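Home | News | Events | Recipes | Contact

Winton Bread Swap returns in November

2 min read

The bread swap is back at the Winton hall this November, with doors open from 10 a.m. until noon. Bring a loaf or a tray of rolls, put it on the long table, and take home something baked by someone else. Last year 53 households took part and we ran out of table space, so Silvia Bednárik has arranged for the side room as well.

A few changes this time. Please label what you bring with your name, the type of flour, and any nuts, seeds, milk or eggs. Blank labels will be at the door. Sliced loaves dry out quickly, so leave yours whole and we will have knives and boards ready for tasting.

Donal Moynihan will give a short talk at 10:30 on keeping a rye starter through the winter. He feeds his once every five days and stores it in the back of the fridge. He will have 100 small jars to give away, one per household.

Paula Sârbu is running the shaping table again. She will show a plain braid first and then a filled roll, using dough made the night before. Children are welcome if an adult stays with them. Wear something you can get flour on.

Several people asked about shaped rolls after the last newsletter. The usual trouble is dough that is too warm when it is rolled out. Chill it for an hour, roll it thin, and keep the last edge tucked under so the roll does not open in the oven. Brush with beaten egg twice, once after shaping and once just before baking. 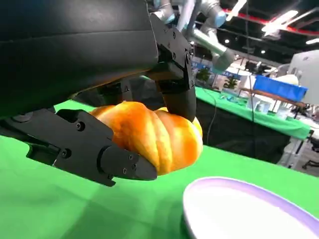
Parking behind the hall is limited, and the gate on the Endico side will be locked. Use the front entrance on the main road. If you can help set up tables at 9 a.m., leave a note for Nii Gbeho at the hall office.

Entry is $2, and tea and coffee are included.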